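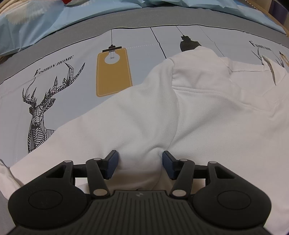 Ryszard Pawłowska builds grippers at home and tests them on laundry. His current one, which he calls Javard, is a black hand-held tool with two fingers and blue pads at the tips. He has spent 51 evenings on it.

Cloth is a hard thing to grip. It folds, slides and bunches up, and a grip that works on one sleeve can miss the next.

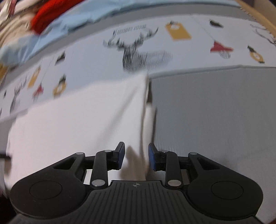 Pawłowska keeps a notebook of every try. The last page he filled lists 106 grabs, 70 of them good. Most of the misses came from thin fabric lying flat. He plans to try softer pads in June, then start on the arm that will carry the tool.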